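Week 11: Learning from handheld demonstrations

Reading: Boonyarit and Saithong, the Kinham report, sections 3 and 4. Skip the introduction, which promises more than anyone could deliver.

Main result: a policy trained on 100 demos from one tidy lab did well in that lab and fell apart in people's homes. Spreading the same 100 demos over 31 homes cost a little in the lab and won everywhere else. Total data was held fixed, so please stop writing "more data" on the homework.

Clutter was left as found.
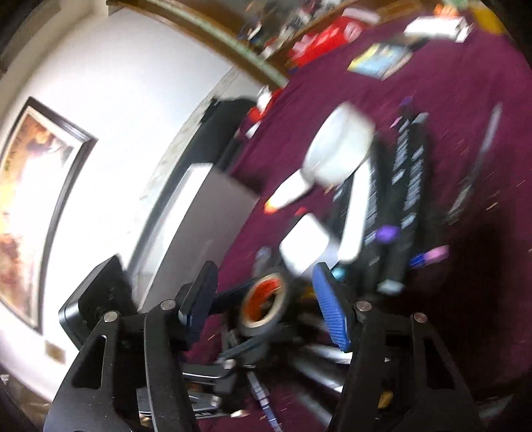 The authors also tried cleaning up first. Scores on the training rooms rose, which pleased them until they tested elsewhere.

For next time: why split train and test by home, and what goes wrong if you split by demo?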